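Heating and hot water: what changes this autumn

The heating in the Rimano building will come on for the season once the yearly service is finished. Tidau, the firm that looks after the boilers, has already replaced the pump on the north side, which was the cause of most of the cold mornings last winter. The south side needs a new valve and the part is on order.

Radiators on the ground floor were bled in June. If yours still gurgles or stays cold at the top, tell the front desk and give the room number. Please don't bleed it yourself, as the system loses pressure and the whole floor goes down with it.
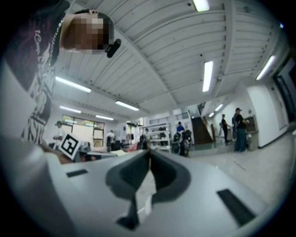
Hot water is a separate matter. The kitchen taps on the first floor have been slow to warm up and we have had 36 reports of it. The pipe run from the tank is long and the old lagging had come away in places. New lagging goes on next month, starting at the Pylypenko Street end. The water will be off for part of the morning while this is done, and a notice will go up on each landing beforehand.

The new room controls are in. They are set to come on at seven and go off at six, and anyone working later can press the button for an extra hour. Pressing it twice does not give you two hours. The covers are meant to stay locked, so if you find one open, let us know.

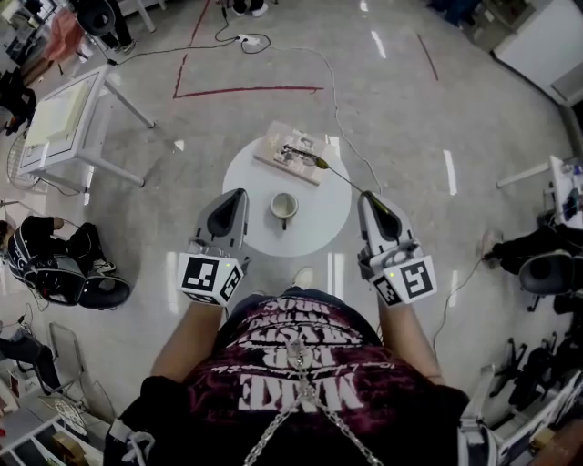 At the round white table, a hand-held gripper in each hand.

Portable heaters are still not allowed in the workrooms or on the stairs. We collected several last winter and they can be picked up from the store next to the bike racks. Anything left there at the end of next month will go to the Busis repair shop.

The heating charge for tenants goes up from £50 to £53 a month per unit. The first bill at the new rate covers October. If you pay by standing order you will need to change the amount with your bank.

Questions about bills should go to Renato Godoy in room 323. For faults, use the book at the front desk.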